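Every March the same argument comes back around in college golf: the team score should count all five players, with no card thrown out. Mundstead's coach, Shabani Masanja, made the case again on Friday, and plenty of people nodded along. I don't buy it.

His complaint is that dropping the worst round lets a weak fifth man hide. Fine. But look at what happens to a kid who catches the bad side of the draw and shoots 84 in the wind. Under the current rule his team can live with it. Under Masanja's rule the week is over by lunch on day one. 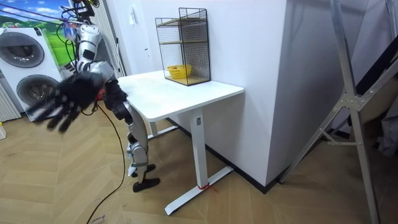

Supporters keep pointing to the Daltach Invitational, which tried the five-count format last season. They say it made for better golf. What I saw was a lot of players hitting irons off the tee and laying up on par fives they reach in their sleep. Emiko Sakamoto, who coaches at Starusen, told me her team played 17 holes scared and one hole angry.

Then there is the money side. Big programs carry ten good players and can fill a fifth spot without blinking. Smaller ones can't. I have a hard time seeing how a rule that rewards depth helps anyone outside the schools that already win.

Maybe I'm wrong. If the coaches want a proper trial, run it for a full season and publish every card. Until then, leave the drop score alone.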